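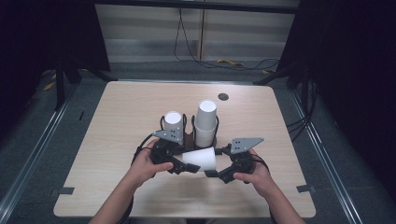 What is paper made of?

Most paper is made of very small fibers that come from wood. The fibers are mixed with water, spread out flat, pressed, and dried.

If you tear a piece of paper slowly and look at the torn edge, you may see thin, fuzzy hairs. Those are the fibers. A magnifying glass helps. In a sheet of writing paper they lie across each other in many directions, like a pile of straw that has been stepped on.

Where did paper come from?

People in China were making paper more than 2,000 years ago. They used things like hemp, old rags, and worn-out fishing nets. Before paper, people wrote on clay, bamboo strips, silk, animal skin, and papyrus. Papyrus is a tall plant that grows by the water in Egypt. Our word "paper" comes from the word "papyrus," but they are made in different ways. To make papyrus sheets, you lay strips of the plant side by side and press them. To make paper, you break the plant into fibers first.

For a long time paper was made mostly from rags. In the 1800s people needed more paper than there were rags, and paper makers learned to use wood.

From log to sheet

First the bark is taken off the logs. Then the wood is cut into chips. The chips are cooked with chemicals until the fibers come apart. A natural glue in wood, called lignin, holds the fibers together in the tree. Cooking gets rid of most of it.

What is left is called pulp. It looks a bit like wet oatmeal. The pulp is washed and sometimes bleached to make it white. Then it is mixed with a lot of water and poured onto a moving screen. Water drains through the holes and the fibers stay on top. Rollers squeeze out more water, and hot rollers dry the sheet. At the end it is wound onto a big roll.

Newspaper is usually made a different way. The wood is ground up and most of the lignin stays in. Lignin turns yellow in sunlight and air. Leave an old newspaper on a windowsill for a few weeks and check it.

Why does wet paper fall apart?

Fibers in dry paper stick to each other where they touch. Water gets in between them and loosens them. A wet paper bag tears easily for this reason. Tissues are made to be soft, so they fall apart even faster. Paper towels have something added to them that helps the fibers hold on when wet.

Why does a paper cup hold a drink?

Cups are made from thick paper called paperboard. Most of them have a very thin layer of plastic on the inside. Some have wax. The layer keeps the drink away from the fibers. To make a cup, a machine cuts a flat piece shaped like a fan, wraps it around, and seals the edges together. A round piece is sealed in for the bottom. Then the top edge is rolled over to make a rim. The rim makes the cup stiffer and easier to drink from.
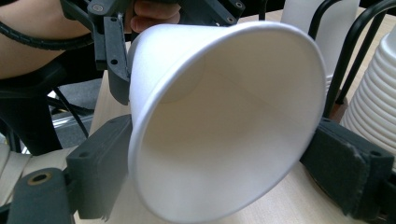 A paper cup with a rolled rim.

Can all paper be recycled?

Clean writing paper, newspaper, and cardboard usually can. They are mixed with water and turned back into pulp. Ink, staples, and tape have to be taken out. The fibers get a little shorter each time, so in the end they are too short to make a strong sheet. Mills often mix in some new fibers.

Greasy pizza boxes are harder to recycle, because oil doesn't wash out of pulp very well. Cups are harder too, because the plastic layer has to be separated from the paper. Some towns take them and some don't. Look at the rules where you live.

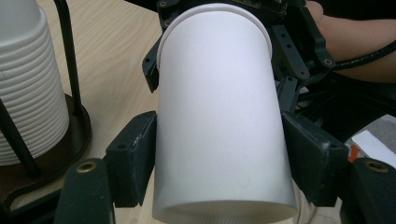
Neema Lema wrote in to say that her class made new paper from old worksheets, and that the sheets came out gray and bumpy but took pencil well. She added that thin sheets dried overnight and the thick ones were still damp at lunch.

Gray is normal. It comes from the ink and pencil marks in the old paper. Tearing the scraps smaller and soaking them longer will make the sheet smoother.

Words to know

Fiber: a thin thread, in this case from a plant.
Pulp: fibers mixed with water.
Lignin: the natural glue in wood.
Paperboard: thick, stiff paper used for boxes and cups.

Page last changed May 2, 2004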